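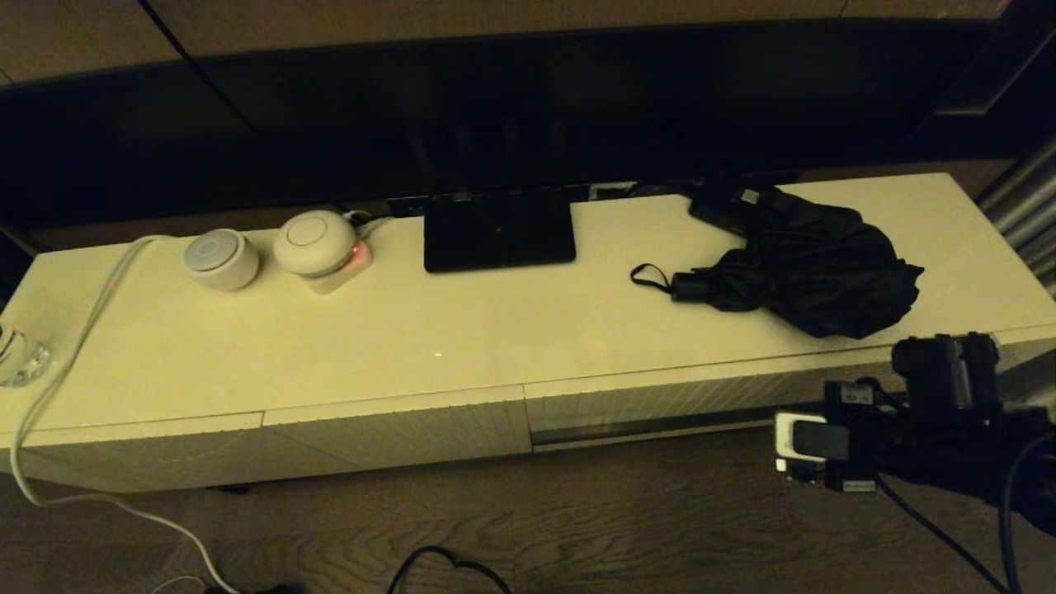

Lounge cabinet, Plevomstead residence: two smart speakers, television and a folded umbrella on the cabinet top.

Progress report to the Ahmadpour Fund
Automation of room turnover at Plevomstead
Submitted by Mahnaz Mohammadi, Operations Manager, February 14, 2023

1. Work carried out in the period

The grant supports the introduction of robot-assisted tidying in the furnished apartments at Plevomstead. Housekeeping staff there prepare 40 units between tenancies. During the period the Rotau system completed 243 supervised runs. Of these, 170 were finished without a member of staff taking over the controls. The remainder were stopped or completed by hand, and each was entered in the shift log.

Most runs took place in lounges. The task list covers items left on low furniture, items on the floor, and the opening and closing of drawers and doors so that staff can check for belongings left behind.

2. Difficulties

Cables remain the most frequent cause of a stopped run. Televisions and speakers are supplied with the apartments, and their leads often reach the floor in front of the furniture. Kamran Vahidi reviewed the log with the night shift and has proposed that loose leads be lifted by staff before a run begins. We have adopted this as a temporary rule.

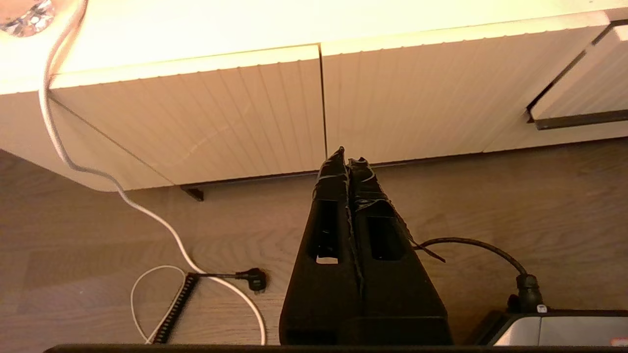

Ribbed cabinet fronts are a second concern. They are fitted in many of the lounges, and the drawers have a recessed strip along the lower edge in place of a handle. Staff open these without thinking. The system is slower, and the supervisor is asked to stay within reach of the stop button whenever a drawer is on the list. Soft items such as umbrellas and scarves are also handled with mixed results.

3. Effect on staff

No positions have been removed, and none will be during the grant period. Duties have changed, however. Six housekeepers now spend part of each shift supervising runs, and 127 hours of paid training were delivered. Reiko Murakami, who leads the day team, reports that bending and kneeling have been reduced for those on supervision - but that the work calls for steady attention and is tiring in a different way. Two housekeepers asked to return to their former duties and were allowed to do so without loss of pay.

The question of pay grade for supervisors is still open. Behrouz Farahani will present a proposal to the staff council before the end of February.

4. Next period

Subject to approval, supervised runs will begin at the Brimport site with a smaller team. Kamran Shokri will be responsible for training there. We ask the Fund to agree that unspent equipment money be moved to the training line - the amount is set out in the attached budget sheet.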